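Section 4: Making up the guest bed at Flivik

Before you start on the bed, let some daylight in. I fold everything near the window, because dark clothes all look alike under the ceiling bulb and I've sent more than one guest home with the wrong socks.
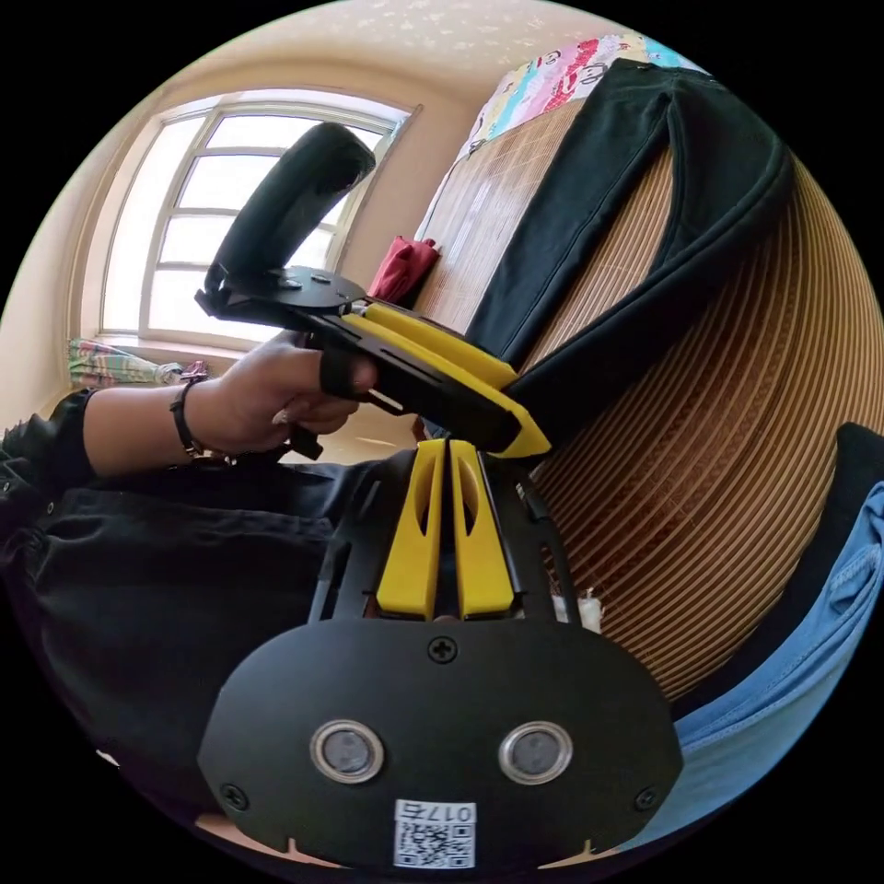

Words and pictures: the Flivik house guide, Nurnevville
Last tidied up in July

1. Spread the quilt first, patches up, and let it hang over both sides. Ours came from Edley market and it's a cheerful old thing, all spots and cartoon faces.

2. Lay the woven mat on top, right in the middle, so the quilt shows down the left and right. Smooth it along the ridges with the flat of your hand – never across them, or you'll catch a strand.

Caution: don't kneel on the mat. The last one split that way, and a new one from Sriwong takes about 6 weeks to turn up.

3. Now use the mat as your folding table (it's lovely and firm!). Put trousers down one pair at a time, pull the legs straight and run your palm along any crease.

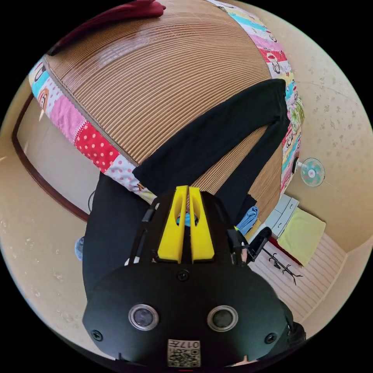 4. Bring one leg over the other, line up the hems, then fold up towards the waistband. Twice is plenty for a shelf, three times for a suitcase.

Note: pale cloths go in a separate pile. Black trousers shed fluff like you wouldn't believe.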